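The drawer of bags
What happened when I tried to stop buying bin liners
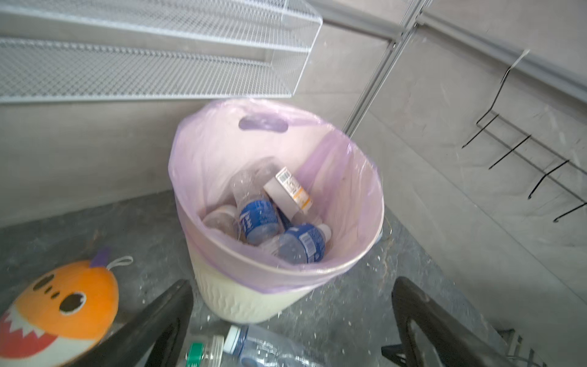 My mother has never bought a bin liner in her life and she will tell you so within minutes of meeting you. She has a drawer. You probably know the drawer, or you grew up with one like it: second down, next to the cooker, so full of folded carriers that you have to shut it with your hip. Bread bags at the front, decent carriers in the middle, and right at the back the really good ones with proper handles, which were being saved for something and are still being saved.

I left home, got a flat of my own in Vosalside, and bought liners like a normal person. A roll went in the trolley every few weeks along with the washing-up liquid and I never gave it a thought. Then last spring I was stuck indoors with far too much time and a large pile of receipts, and I started going through what I spent on things whose only job is to be thrown away. Kitchen roll! Cling film! Those little sponges! It was a gloomy afternoon, I can tell you.

So I rang Mum, and she was thrilled. I don't think I've made her so happy since I passed my driving test (second go, in her old Honda, which smelled of wet dog and had its own stash of bags in the glovebox). She talked for an hour. I took notes on the back of the gas bill.

Rule one, according to Mum, is that a bin doesn't need a bag at all unless something wet is going in it. The bedroom bin gets tissues, price tags and bits of cotton, so tip it out and give it a wipe. I was sniffy about this at first. I'd always lined every bin in the flat, even the one under my desk that only ever sees envelopes. I stopped in April and haven't missed it, though I do now find hair grips stuck to the bottom, so there's a bit of scraping.

The bathroom is another matter. I tried going bare in there for a fortnight and I'm not going to describe it.

Rule two is about fit. A carrier that's too small will slide down inside the bin the minute you drop an apple core on it, and then you've got a dirty bin and a dirty bag, and you're cross as well. Mum's way is to pull plenty over the rim and tuck the slack into a twist at the back. My way was clothes pegs, which worked but looked dreadful, and one of them went out with the rubbish.

The trouble, of course, is supply. Mum built up her drawer in the days when they gave you a handful at every till. I pay for mine or bring my own, and I mostly bring my own, so my drawer was looking pretty thin by the summer. I had been so good about my cloth shopping bags that I'd run out of the very thing I needed! I ended up cadging from the neighbours. Akihiko Kinoshita across the landing gave me a whole armful and looked quite relieved to see them go.

He also told me what he does, and I've pinched it. He lines his food bin with newspaper, folded into a sort of square hat. He showed me on the stairs and it took him seconds. My first four fell to bits in my hands. The trick is to use more sheets than you think and to keep tea bags out of it until they've drained. I get through the free Astby paper every week this way, adverts and all, and I've caught myself reading the small ads while I fold. I nearly bought a canoe.

I did go through a phase of trying the posh stuff. There's a compostable liner called Purano that a friend swears by, and I wanted to love it, I really did. I left one in for too long with some melon rind and lifted it out very slowly, like somebody carrying a baby — and the bottom went over the lino. My fault, my friend says. You're meant to change them every couple of days. I'm not a person who changes anything every couple of days.

So where have I ended up? With a bit of a muddle, if you want to know. Newspaper for peelings, nothing in the bedroom or under the desk, old carriers in the bathroom, and yes, a roll of liners under the sink for the big kitchen bin. Mum found it at Christmas when she was hunting for the dishcloths. She held it up and didn't say a word.

She left me a present when she went home, though. It was on the worktop, tied up with a rubber band: a thick wad of carriers, all flattened and folded into triangles. A couple of them were from a shoe shop that shut when I was at school. I've put them right at the back of the drawer and I can't quite bring myself to use them.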